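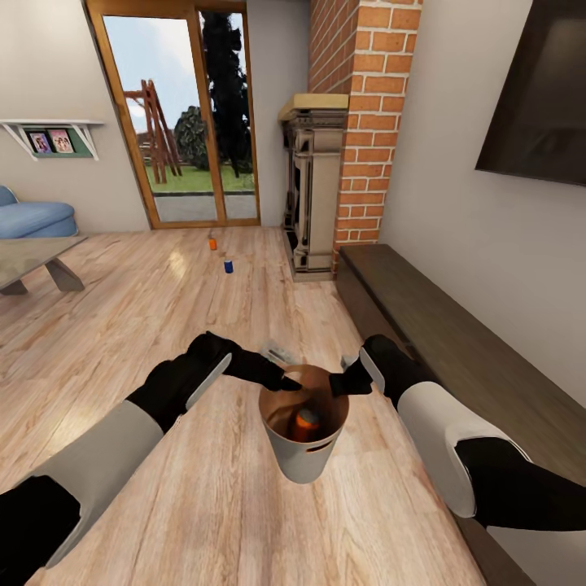

Au salon, version simulée : deux bras, un seau blanc, et deux canettes encore à ramasser sur le parquet.

Mis à jour en septembre

Chez moi, le dimanche soir, le salon ressemble à un quai de gare après le départ du dernier train, et je me surprends à rêver d'une paire de bras qui s'en occuperait pendant que je finis mon café. C'est avec cette arrière-pensée assez peu scientifique que je suis allée voir les gens de Polex, à Oludgate, qui apprennent à leurs machines à ranger une pièce.

Leur salon n'existe que sur ordinateur, avec sa cheminée de brique, son canapé bleu clair et sa balançoire dans le jardin (j'avoue que j'y passerais volontiers l'été). Les bras s'y sont exercés 2650 fois à la même corvée : attraper ce qui traîne, le mettre dans le seau, recommencer. Ils y sont parvenus 1807 fois, et dans 407 essais, c'est le seau lui-même qui s'est renversé ! Pour le reste, une canette qui roule, une pince qui se referme trop tôt, enfin toutes ces petites misères que connaît quiconque a rangé derrière un enfant.

Et dans une vraie maison ? L'équipe de Girkumura, qui travaille sur un vrai parquet avec de vrais tapis, m'a prévenue gentiment qu'il fallait de la patience : un bras y met près de 2 minutes à ramasser un objet, et un rideau qui bouge suffit à le troubler. Dans l'atelier Urbańczyk, où les bacs sont toujours à la même place, le tri des pièces va déjà bien mieux, et les ouvriers s'y sont habitués. Pour mon salon à moi, on m'a conseillé de garder le panier à jouets près de la porte.

Contact | © Tous droits réservés | Retour en haut de page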